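Touching Up Chipped Paint in a Sheet-Metal Bin

Last updated Saturday, October 4, 2025

Painted steel bins lose their coating first where items strike the walls on the way in. Bare patches collect grime and rust if they are left alone. The procedure below covers inside walls and floor panels.

What you need

Sanding sheets, 200 and 300 grit
Degreaser and lint-free rags
Metal primer
Gray enamel, matched to the existing walls
Masking tape
A 2-inch brush

Step 1. Inspect

Look at the walls before the floor. Scuffs on a floor panel are mostly cosmetic and can stay. Chips with a ragged edge need work, as the coating next to them is usually lifting as well. Check the strip directly under the back flap with a flashlight held low.

The coating on the inner back wall has chipped away just beneath the flap, leaving a horizontal patch of darker, worn metal. The floor panel is scuffed and does not need paint.

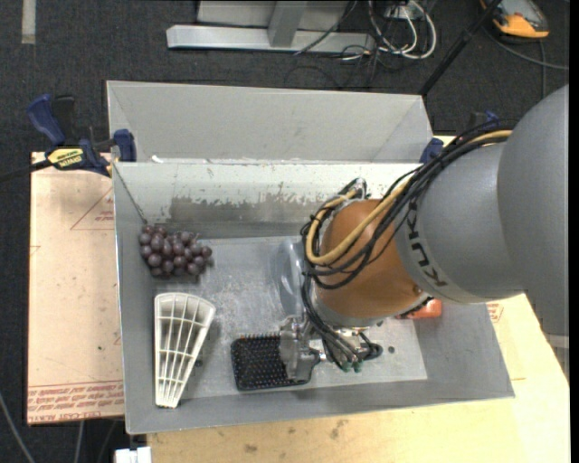
Step 2. Empty and degrease

Take out everything, including small items such as brushes and plastic parts. Wipe the walls from top to bottom with degreaser, then repeat with a clean rag. Let the metal dry fully.

Step 3. Feather the edges

Sand with 200 grit until a fingernail no longer catches on the edge of the old paint. Finish with 300 grit. Remove the dust with a dry rag - compressed air pushes it into the seams.

Step 4. Prime and paint

Mask the flap along the bend. Apply one thin coat of primer, then two coats of enamel, following the drying times on the can. Pull the tape while the last coat is still slightly soft.

Step 5. Return to use

Leave the bin empty overnight. Heavy items should wait until the enamel has hardened completely. In an unheated room in November, allow extra days.

Color matching notes by Orathai Somboon. Text checked by Prapai Thaweesak.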